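Firkton Shells: teleoperated two-handed part handling

README for the Firkton Shells set, first release

What's in the box

Firkton Shells is a collection of demonstrations in which a person drives a two-armed robot through a simple parts-handling job. Each episode has video, joint positions for both arms and both hands, the operator's commands, and a short text label. We recorded all of it in our practice bay at Golldale, and we're really happy to finally let other people play with it!

Episodes: 1,380
Operators: 18
Held out for testing: 492 episodes
Arms: 2
Control: remote, one operator at a time
Collected: through the end of May

Why we like this task

Picking up a small block with one hand is well covered by other sets. We wanted something where the hands have to agree with each other. A molded shell is wide, smooth and a bit awkward, so if one hand gets ahead of the other the part twists, and you can see the operator feel for it and correct. Those corrections are gold for training, and we left every one of them in.

Camera views

1. Wrist view. The camera sits close to the hand, so the hand itself takes up a lot of the image. Fingertips and container rims are often only a small gap apart, and this is the view to use if you care about the last bit of an approach. Expect shine on the metal finger links and reflections on clear plastic.
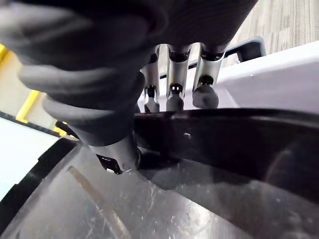 2. Head view. It covers both hands, the part, and a good stretch of the room behind. Shelves, bins and sometimes people's legs come along for free -- we didn't blur or crop any of that, and models trained on the wide version did fine in our own tests.

How an episode runs

The operator starts with both arms at rest, reads the label (for example "shell and bin, both hands"), and goes when the recorder beeps. There is no script for where to grab. Some operators like the rim, others go for the ends, and we think that variety is one of the best things about the set. 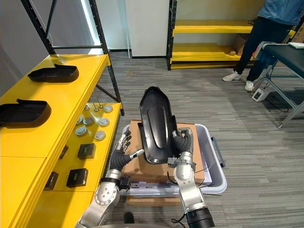 Xóchitl Palacios wrote the operator notes, and they're worth reading before you look at any data. Her main tip was to settle one hand first and bring the other to it -- new operators who tried to close both at once tended to slip. Episodes where the part was dropped are kept and marked "drop" in the label file.

Loading

Use the Ibarra loader in the tools folder. It lines up the two views with the joint data and skips missing samples. Raw logs are in Rornov format if you'd like to do your own syncing.

Known problems

Finger positions drift a little in long episodes. Commands lag the video slightly, and the offset is listed per episode. The text labels were typed by hand, so watch for spelling.

Bug reports and wild ideas are both welcome on the tracker. If you get a policy working on this, please send us a clip!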